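Incoming watch inspection, bench sheet
Ginden service room, Hukville
Filled in by: Eero Huttunen
Watch: Arruda hand-wound, steel case, job 734

1. Case back closed and tight: OK
Comment: Old tool marks near two of the notches. I wrote them on the customer receipt before opening.

2. Crystal free of cracks: OK
Comment: One small chip at 11 o'clock, under the bezel edge. It is not dangerous for the dial.

3. Crown and stem: NOT OK
Comment: The crown pulls out to setting position but does not stay there. Please do not set the hands until the setting lever is checked.

4. Lugs and spring bars: NOT OK
Comment: The lower left bar is bent. Replace both, also if the other one looks good.

5. Dial and hands: OK
Comment: The lume is old. Do not brush it and do not blow on it. Keep the dial in a closed box with label.

6. Movement, first look: OK with remark
Comment: Oil is dry on the train side. Amplitude was 335 at full wind, which is too high for my taste. I want a second reading on the other Itico machine.

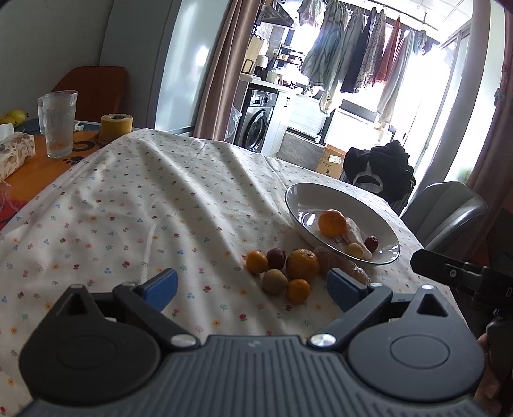
7. Mainspring let down before work: OK
Comment: Done with the click held by pegwood. I ask that everybody signs this line personally.

8. Pressure test: NOT DONE
Comment: Wait for the new gasket. The old one is flat and must not be used again.

9. Strap and buckle: OK
Comment: Kept in bag 70, separate from the head.

Result: hold for points 3, 4 and 8. Next check in September.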